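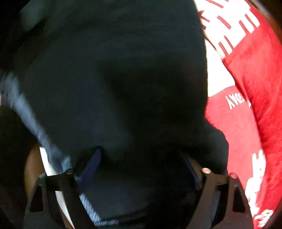
Folding thread, as promised. Same pile of winter stuff I was moaning about last month. Most of it is dark, and dark fabric is a pain to fold in the evening because you can't find the seams. The red cloth with the white print is far easier, you can see straight away if the pattern has gone crooked. So I do the dark things first, while there's still light from the window.

2/ Big soft pieces get laid out flat before anything else. I used to fold them in the air with my chin. They came out as a lump every time and fell off the shelf by the weekend.

3/ Smooth from the middle outwards with the flat of your hand. Don't tug the corners. Brushed fabric stretches a bit if you pull it and then the edges never meet.
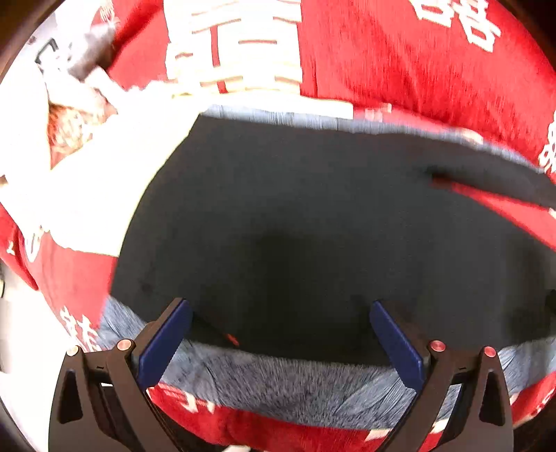
4/ Next, long sides in to the middle, then in half, then in half again. My shelf in the Plullside flat is 53 cm deep and that fold fits with room behind for the spare pillowcases.

5/ Someone asked about fluff. Anything navy or black picks it up from whatever is near it. I go over each piece with a Weldu roller before the last fold. Once it's folded you only get the outside and the rest stays in there until November.

6/ Fold printed things with the print facing out. Then you know what it is without pulling the whole stack down.

7/ Storage: I have 2 zip bags from Bastura, one for darks and one for everything else. The red goes in with everything else. It has never run in the wash but I don't want red fluff on the navy either.

8/ No, I don't iron any of it. A few people said they do. It's going in a bag.

9/ The dark bag is full now and the zip only just closes. The other one has space, so the scarves are going in there tonight.

10/ Still to do: the bottom drawer, which is all odd socks and one glove. Might do that tomorrow after tea.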